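Guest Rooms at Lis House, Londesville – Common Questions

What time is check-in?
From 2 in the afternoon. If you will be later, call Halina Nowakowski at the desk.

Are sheets and blankets included?
Yes. Every bed is made up before you arrive. A second set costs 70 crowns.

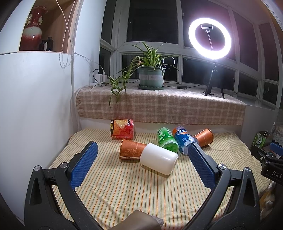
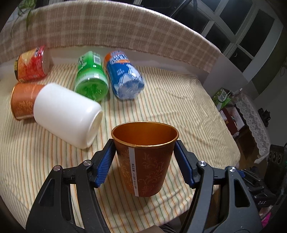
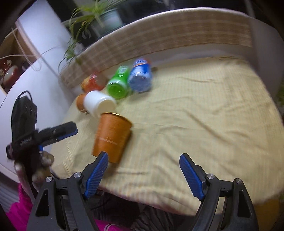
Striped cloth, and paper cups in the second and third photos.

Can I bring my own bedding?
You can – please leave ours folded on the chair.

Is there a kitchen?
There is a shared one on the ground floor, next to room 117. It closes at night.

How do I get there from Gornimgate?
Take the Stulton bus and get off at the mill. The house is 700 meters up the hill.

Do you take pets?
Small dogs only. Ask before you book.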